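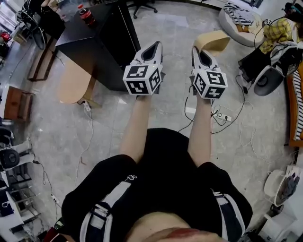 Talks / Speaker notes

Open day at Plostero: handheld grippers, station 2
Speaker: Tainá Tavares
Length: 20 minutes, questions included
Version of 2026-01-25

Slide 1. Title
Leave it up while people sit down. Give name, role, and the one fact they need for the rest: the visit covers data recording by hand, and the arm work is in the other talk. Do not repeat the history of the open day.

Slide 2. The two grippers
Opening picture stays on screen. Point to the white bodies first, then the marker cubes at the rear. One gripper per hand, both held forward over the floor. The visitors at the May open day saw them from the side, so the view down over the forearms is new to most of this audience.
Say "marker cube" every time. Last year I switched between "cube," "block" and "tag," and got two questions about whether they were separate parts.

Slide 3. What the cubes do
Square black-and-white codes on the faces. A tracking camera that sees a face can work out where the cube is and how it is turned. The gripper body is rigid with respect to the cube, so the pose of the tip follows from a fixed offset.
Several faces are coded so that turning the wrist does not lose the track at once. Two faces in view give a steadier estimate than one. If someone asks about three, the gain is smaller but it is there.
Do not go into the corner detection math. There is a backup slide.

Slide 4. The harness
Two straps, one down each side of the chest, a buckle on each. Pull both to the same tension before starting. A visitor who adjusts only one side ends up with a view that leans, and every session recorded that way has to be corrected afterward.
Pause here and show the spare harness from the Diltesport bag. Pass it along the front row. Get it back before slide 7.

Slide 5. Session plan for visitors
Each visitor gets 4 minutes:
- harness on, straps set
- grippers in hand, open and close both
- hold still, cubes toward the tracking camera
- one practice pick with each hand
- the recorded task, bottle from table to tray
- grippers back on the stand, harness off
The hold still step is the one people skip. Without it the two time streams have no clean start and the operator has to line them up by eye. Mention that this cost us an evening in May.

Slide 6. Floor and cables
There is a dark cable at the right gripper, running down across the floor. There are also white power strips on the floor, with leads spreading out from the one on the right. Ask visitors to stand still and turn from the waist - no walking during a recording. The operator stands on the left.
Someone will ask about a wireless version. Answer: Coutinho is testing one, no date, and the open day runs on cable.

Slide 7. What we recorded
Total from the last open day: 1724 attempts. Kept after checking: 648. Read both numbers slowly and let people write them down.
Main reasons for dropping an attempt, most frequent first: cube hidden by the other forearm, missing start hold, object pushed out of reach, strap set unevenly. The first one accounts for more than the other three together. It happens when a visitor crosses hands, which right-handed people do when the tray is on the left. The tray is now in the middle.
Collect the harness.

Slide 8. Replay
Video clip, no sound. The Trasora viewer draws each gripper path as a line over the table. Stop at the first grasp and let them look at the bend just before closing. Visitors slow down there and change angle. A scripted motion has no such bend.
If the clip fails, go straight to slide 9. Do not try to restart the viewer on stage.

Slide 9. Changes for this year
Tray in the middle. Printed card with the six steps at eye height. Replacement cube faces in the drawer under the stand, matte print only - the glossy batch caught the ceiling lights and the codes dropped out at certain angles. One operator per station, plus one person who does nothing but straps.

Slide 10. Questions
Likely ones:
Weight of the gripper: let them hold it.
Left-handed visitors: same procedure, both hands are recorded anyway.
Children: with a parent, short straps, practice pick only.
Who owns the recordings: refer to the form at the desk. Do not paraphrase it.

Send anyone who wants to try it to station 2. Slots are booked at the door, and the list closes when the second talk begins.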